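About the Ferwood Evening Society

The Ferwood Evening Society is a members' club for adults living in or near Ferwood. It was formed by the merger of two older groups, the Womine Readers and the Ferwood Craft Circle, and is run under a single set of rules adopted in July of the merger year. The club is not tied to any church, party or employer.

Membership stands at 202. Dues are paid once a year and cover all regular meetings, the newsletter and use of the lending shelves, which hold 1,030 titles. Workshops that need materials are charged separately, and the fee is printed in the program.
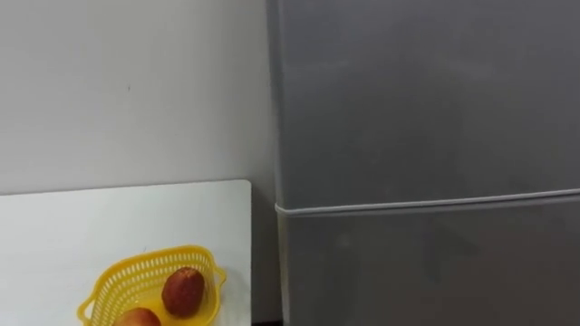 Regular meetings are held in the Weerasinghe Room, which seats 100. Doors open half an hour before the talk. Talks run for 45 minutes, followed by questions and a break. Members may use the kitchen during the break - the large gray refrigerator is for shared food and drinks, and fruit goes in the yellow basket on the white table. Food left after closing is thrown out. Groups booking the room on other nights follow the same rules.

Four sections meet between the main dates: books, needlework, local history and walking. Each section sets its own schedule and keeps its own attendance list. A new section can be started by any 10 members who apply in writing.

Anoma Patwary is president and chairs the main meetings. Sewwandi Dissanayake is secretary and handles applications, room bookings and the newsletter, Finis, which is mailed to members and kept on file at the front desk.

Visitors may attend two meetings before applying. Forms are available at the door.

Page last revised Sep 10, 2017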